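Section 6: Washing and Drying Pillows and Cushions
Prutetti Front Load Washer and Tila Dryer – Owner's Guide

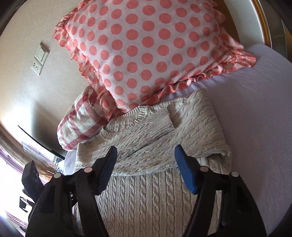 The Bulky Items cycle is intended for filled articles that hold a large volume of water. Read this section in full before washing a pillow or cushion for the first time. Covers that can be removed should be washed separately on the Normal or Delicate cycle, according to the care label.

Before you begin

Confirm that the care label permits machine washing. Foam, latex and buckwheat fillings must not be washed or tumble dried in these appliances. Feather and down fillings may be washed only where the inner casing is free of holes and the seams are intact.

Caution: A split seam can release filling into the drum and block the drain pump. Damage caused by loose filling is not covered by the warranty.

Washing

1. Close all zippers and fasten any buttons or ties. Articles with ruffles, piping or other stitched trim should be placed in a mesh wash bag.

2. Load 2 pillows of similar size on opposite sides of the drum. If only one pillow is to be washed, add bath towels of a similar colour until the load is balanced.

3. Add liquid detergent to the main compartment, to the lower fill line. Do not use powder. Do not add fabric softener to feather or down.

4. Turn the dial to Bulky Items. The display will show 68 minutes. This time may be extended automatically if the load must be rebalanced.

5. Select Extra Rinse, then press and hold Start until the door lock light comes on.

6. When the cycle has ended, press the filling gently near one corner. If suds appear, run Rinse and Spin once more.

Note: If the display shows code 227, the washer has been unable to balance the load. Wait for the door to unlock, redistribute the contents by hand and restart the cycle from Spin.

Drying

1. Clean the lint screen.

2. Place the pillows in the dryer with two Pekik wool dryer balls (sold separately). Select Low Heat for feather and down, or Medium for polyester.

3. Stop the dryer at intervals, shake each pillow and turn it over. Filling in the centre dries more slowly than filling at the edges.

4. Continue until no clumps or cool spots can be felt, then leave the pillows in a ventilated room overnight before fitting the covers.

Warning: Never tumble dry an article that has been in contact with gasoline, solvent or cooking oil – residual vapour may ignite, even after washing.

Replacement lint screens and mesh wash bags may be ordered from any authorized Caron service centre. Have the model number ready; it is printed on the plate inside the door.

Revised 4 Sep 2018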